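Give blood collection back its Saturdays

By Tuấn Phí
19 Oct 2023

The pathology collection room in Furkbridge used to open on Saturday mornings. It stopped in July. The notice on the door said the change was due to low demand and gave the address of the nearest weekend service, in Lusance, 86 kilometres away.

I have sat in that room on a Saturday more often than I would like, and demand was never low. There were shearers, nurses coming off night shift, parents with teenagers, and a good many people from the Arnico cannery, where the day shift starts before the room opens on weekdays and ends after it closes. A fasting blood test has to be done in the morning. If you work mornings from Monday to Friday, Saturday is when you have it done.

The argument for cutting the hours is that people will adjust. Some have. They take half a day of leave, lose the pay if they are casual, and get the test done. Others put the form in the glovebox and leave it there. My own form sat in mine for five weeks, and I am a person who writes letters about this sort of thing.

A missed test doesn't show up anywhere. The GP who ordered it may notice at the next appointment, if there is one. The collection company's figures show only the people who came through the door, so a room that opens at the wrong times will always look as though it is serving everyone who wants it. I suspect that is how "low demand" got onto the notice.

There is a cost argument as well, and I take it seriously. Staff are paid more on weekends, as they should be. Courier runs are harder to arrange, and a sample that can't be moved promptly is no use to anyone. A town of our size can't expect everything a city has. But we are talking about one collector and one courier for two hours a week. The old Saturday run also picked up from the vet and the Lambrakis Street nursing home, so the van was coming through town regardless.

Home collection is offered as the alternative. It is a good service for people who can't leave the house, and it should be kept for them. Booking it because you pack tomatoes at seven in the morning is a poor use of a nurse's driving time, and the form asks you to state a medical reason.

What I would like is modest. Open the room on alternate Saturdays for six months. Publish the number of people who attend. Ask the two clinics in town how many of the tests they order are never done, and publish that too. If the room sits quiet, close it and I will drive to Lusance with my form and say no more. At the moment we have a decision with no figures behind it, made by people who have their blood taken in a building with a lift.

A petition is at the newsagent's counter. It had 40 names on it when I signed.
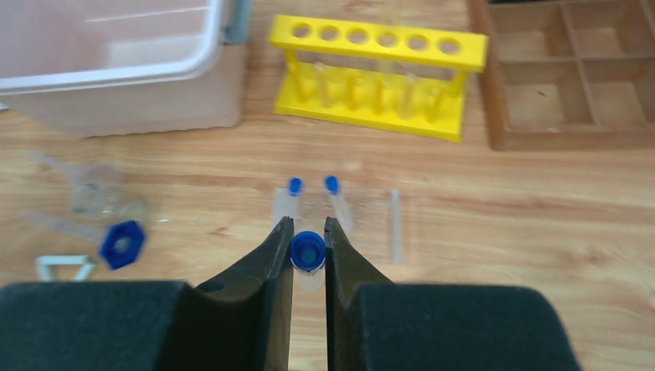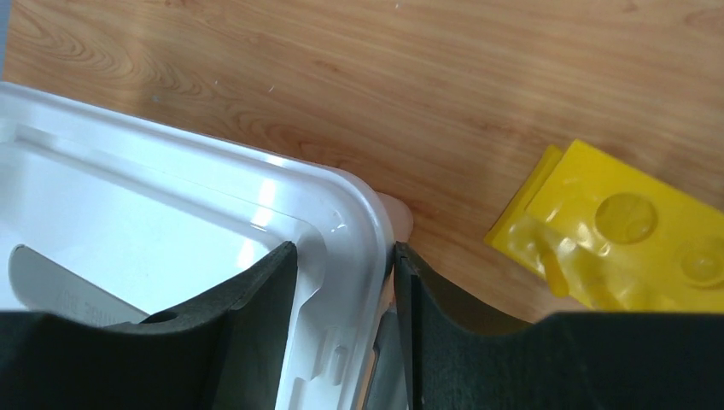
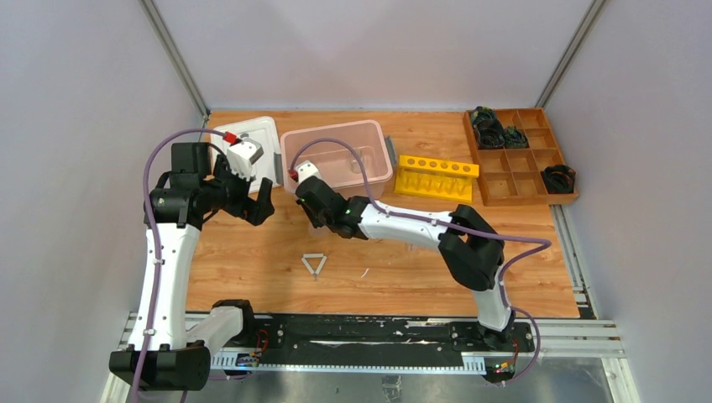 Tuấn Phí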